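[Reltness Robot Club list] Re: wrist camera blur and the table run

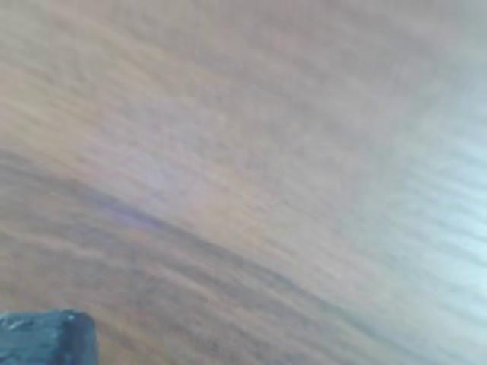 Page last changed: October, list archive rebuilt

From: Refugio Tlapale
To: club list
Subject: Re: wrist camera blur and the table run

Gianni and all,

Quick one before the hall shuts, sorry for typos. Answers to yours are underneath each bit, I've cut the rest.

Gianni Zuccaro wrote:
> Went through the wrist camera pictures from the practice folder and
> a lot of them are like the one at the top. Wood grain all smeared
> into streaks, bit of dark fingertip bottom left, nothing to get hold
> of. The tracker throws them out and then the arm has no idea where it
> is over the table. Is it focus? Do we need a new lens before Rerkstead?
> I can ask Schwaiger for a price but it'd have to be this week.

Don't buy a lens. Please. Look at the direction of the smear, all the grain goes the same way, top left down to the right with a bit of a curve in it. Bad focus would go soft every way at once. So that's movement, and the curve makes me think the wrist was turning as well as sliding. Fingertip has a sharper outline than the wood too, as you'd expect with the camera bolted on to the same wrist.

Two things to try, in this order.

1. Travel speed. The script still has 800 in it for the sweep, left over from the stacking task. Put it down to 700 for now and add a stop at each look point. I know it costs time. We've got time in the table run, it's the stacking where we haven't.

2. Shutter. It's on auto. Fix it short, turn gain up, live with the grain (camera grain not wood grain, ha). Write down what you set it to this time, last month's settings went home in someones coat.

> Also the right side goes nearly white in that one. Same on several
> others. Is the camera dying?

Don't think so. Left is a normal warm brown, then it fades off pale and bluish to the right with no hard line, and you can still just make out the grain in the pale part. Looks like light on the table to me. Could be the window, could be the strip light, haven't checked which. Somebody try it with the blinds down and then again with the lamp off, one at a time, not both together or we learn nothing. If it goes away we ask Rerkstead where the tables stand relative to the windows. Their rules sheet says "indoor lighting" and leaves it there.

> Could we just put white paper down and be done with it?

Not for the competition, the task is on their bare table top and we don't get to cover it. For practice yes, if you only want to test the grip. But the tracker needs to learn to cope with wood so most of practice should be on wood. Might help to leave the wide dark bands of grain out of the edge finder altogether, there's one across the lower middle of your picture and I bet the code thinks that's the edge of a block. Pritumine branch has a half done filter for this. Half done by me, so read before running.

> Small pale speck near the top edge of the fingertip, should I worry?

Can't tell from that one, it's blurred like everything else. Might be a reflection, might be a scuff or a bit of dirt. Wipe the pads, take one still with the arm parked, look again. If it's a scuff tell me and I'll print another pair, the file is in the shared folder under pads_v5 (not pads_final, thats the old one with the hole in the wrong place).

> How many pictures do you want from the next session?

15 per look point, arm fully stopped, then the same again at the slow speed so we can compare. 5 look points is plenty. Label them as you go, please please, I spent a whole evening guessing last time.

Other bits while I'm here

- Younger group wants a turn on the arm. Fine by me but speed limit on and one of us at the stop button the whole time.
- Battery box is still at mine. Will bring.
- Entry form for Rerkstead needs the team name. We are still down as "Reltness B" and there is no Reltness A. Suggestions to the list not to me.
- Whoever has the long USB cable, the bench machine can't reach the arm without it and we've had the thing balanced on a chair.

Gianni, can you do the shutter test first, it's the quicker of the two and if it fixes it on its own we can leave the speed nearly where it was. Put the results in a reply to this so it's all in one thread. I'm there from half six, door code same as before.

Got to go, they're switching the lights off

Refugio

--
Reltness Robot Club mailing list
To leave the list send a blank message with "leave" in the subject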